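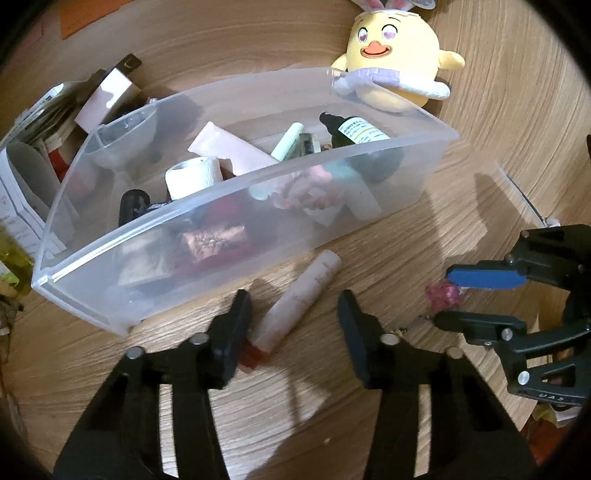

Wanted: patient people to tidy cosmetics, August

Tindport is looking for demonstrators to teach our robots how a cluttered table gets sorted out. You hold a gripper in each hand and put small things into a plastic bin: tubes, bottles, the odd stick of something pink. Then you take them all out and start over. Your mother was right that this would come in handy one day.

Shifts run 5 hours and pay $490 a week. No robotics background needed. Steady hands help, as does a high tolerance for dropping the same tube. We keep the fumbles too, so please don't apologize to the gripper.

You should be 18 or over and fine with standing. The plush chick is not available for adoption.

To apply, write a few lines to Hongjun Xu at the Tindport front desk. Cover letters over 400 words will be admired from a distance.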